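About Plirnik

Updated in June by Svend Fogh

Print this page | E-mail this page

Plirnik is a research office in Kokavby that studies how trade restrictions and banking controls affect the delivery of development aid. We track the rules set by sanctioning governments, the exemptions written into those rules, and the way banks, shippers and insurers apply them. Our readers are mostly aid agencies, finance ministries and staff of parliamentary offices.

The office has 31 employees in 6 units. Four units are organized by region, one handles payment systems, and one maintains the register. The register is our main product. It lists more than 3,000 exemptions and general licenses, each with its legal basis, its expiry terms and a note on known differences between language versions. Entries are checked against the official text before they are published, and superseded entries remain searchable.

Funding comes from subscriptions to the register and from contract studies. We do not accept contracts from parties named on any list we cover. Contract studies are published in full after a delay agreed with the client, which may not exceed one year.

The Drukis index, issued each June, measures the time between an aid payment order and its arrival in the recipient country. It is built from 400 payment records supplied by participating agencies. Records are stripped of names before they reach our staff. The method was revised after an outside review by Blöndal, and the earlier series is kept on a separate page for comparison.

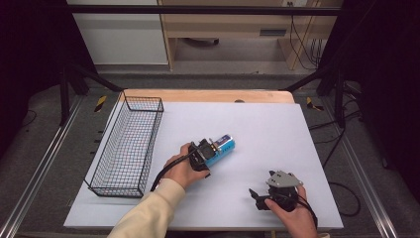 Goods classification takes up a growing share of the payment unit's work. A license may cover medical or relief supplies as a category and still leave the status of single items open. Tools and parts cause the most queries: a hand-held gripper with a cable attached, like the black ones here, can be entered as a hand tool, as machinery or as electrical equipment, and each heading may carry a different restriction. We record the heading used, the authority that accepted it and any later ruling.

Requests for corrections to the register should cite the entry number and the official text relied on. Svend Fogh, head of office, reviews disputed entries.

Contact: Plirnik, Register Desk, Kokavby | © Plirnik | Back to top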